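Koltness Watershed District – Newsletter
February 27, 2016

Well registration in the lower valley: what changes for you

The district board has approved the new rules for private wells between Sorkuvbridge and the Verbruggen drainage canal. Many landowners have called the office with the same questions, so we try to answer them in one place.

The rules concern every well that is deeper than 40 feet, also when the well is used only for a garden or for animals. Shallow dug wells stay outside the rules for now. If you do not know the depth of your well, look first at the driller's log, which was normally given to the first owner of the property. When the log is lost, our office can search for a copy by parcel number. This search is free, but it can take several weeks, and we ask for your patience.

Registration is done once. You fill in form 2233, sign it, and send it by mail or bring it to the front desk in Koltness. The form asks for the parcel number, the year of drilling, the diameter of the casing and the kind of pump. Please do not leave the line for the pump empty. A form without it must be sent back, and then the date of receipt is also lost. There is a fee of 4 dollars for each well, and a family with several wells on one parcel may pay with one check.

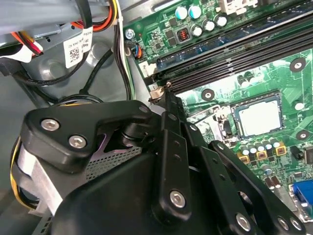 The last day for registration is in August, before the autumn measuring round begins. After that day the fee becomes higher, and the well will not be included in the map of this year. To be in the map has a practical meaning. When a neighbor asks for permission to pump a large volume, the district looks at the registered wells nearby and calculates how much the water level in them could fall. A well that we do not know cannot be protected in this calculation.

Some farmers are worried that registration is the first step to a meter on every well. The board has discussed this and the answer is no for household wells. Meters will be required only for irrigation wells that can deliver more than 125 gallons per minute, and the owners of such wells already received a separate letter in the winter. If you think that you should have received it and did not, please call us.

About the water level itself we can report mixed news. In the gravel layer close to the river the level has recovered well after the wet autumn. In the deeper sandstone on the Brullovix side it is still going down slowly, as in the years before. The wet months do not help there very quickly – the water needs a long time to travel through the clay above. For this reason the board keeps the limit on new irrigation permits on the Brullovix side for another year. Replacement of an old well by a new one of the same capacity remains possible, but the old well must be sealed by a licensed driller and the sealing report must be added to the application.

Forms are available at the front desk and in the Sorkuvbridge library, next to the tax forms. The office is closed during the lunch hour. Questions about the sandstone wells are best asked in writing, so that our groundwater staff can look at the records of your parcel before they answer.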